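Tuesday slot, after the break. Mics off until slide 2.

Slide 1 – Do we drink too much coffee at work?
Start with the Briketti leaflet. It says a good break makes people sharper for the whole afternoon. Ask who believes that. Wait for hands.
Then ask who has read the small print. The survey behind it went to 300 people, and 55 wrote back. I'd want to know what the rest were doing.

Slide 2 – What is in a cup

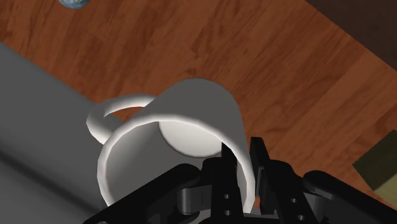

A "cup" in these studies can be almost any size. The Vitance trial never says which one it used. So when a paper tells you four cups is fine, ask four of what. Most people in this room pour over 100 ml more than they think they do – I include myself.
Don't get dragged into decaf here. It comes up at the end.

Slide 3 – The Mundby office
They moved the kettle to another floor and claimed fewer headaches. No second office to compare with, and it was April, when half the staff were on leave. Pause. Let them spot it.
If someone brings up the Marty app: it asks you to log each drink from memory at 9 in the evening. I can't remember lunch by then.

Slide 4 – What I'd accept as proof

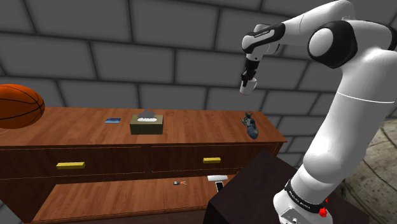 A small white cup or cap, held over a dresser.
Same cup size for all. Drinks written down when they are drunk. Someone who doesn't sell coffee paying for it. I have yet to find a study with all of that, and I did look.
Skip slide 5 if we're running late, go to questions.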